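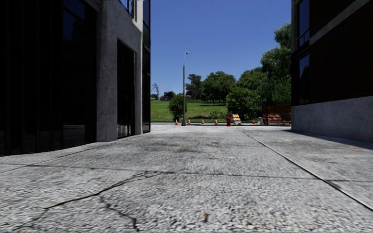 Stelton parking and path notes, 2024-02-16

Quick one this time, sorry, deadline was lunch.

Permits first. The new ones are ready at the Edside desk. 341 went out last year and the old stickers stop working at the end of March, no grace period, so please dont leave it. Bring your plate number. A photo of it on your phone is fine. If you have two cars you still get one sticker, and yes we know.

Bike lockers: 57 names on the waiting list. Two came free this week and both are gone already. If you've moved away or quit riding, tell us and hand the key back. Lost keys go to Mandla Van Wyk, same email as before.

Walking group is back on. Slow loop and long loop, both leave at noon. Lamai Luangrath is leading the long one and asks for real shoes, there's mud past the second gate. Slow loop stays on pavement the whole way. Dogs ok on a leash.

Deliveries. Couriers keep getting sent to the wrong door. Put your building name AND your floor on the label when you order, "Stelton" by itself isn't enough. Anything not picked up after a week goes back to sender. Mandla has a box marked Skidatero with no name on it, heavy, somebody must be missing it.

Lost and found: one gray glove, a kids lunch bag, reading glasses (x2), an umbrella with a bent rib. All at the desk.

Spring plant swap is penciled in for March, date to follow once the tables are booked. Start your seedlings now if you want anything worth swaping. Tomatoes always go first. Please label your pots, last year half of us took home mystery squash.

Items for the next issue to Lamai by the end of the month. Short is good.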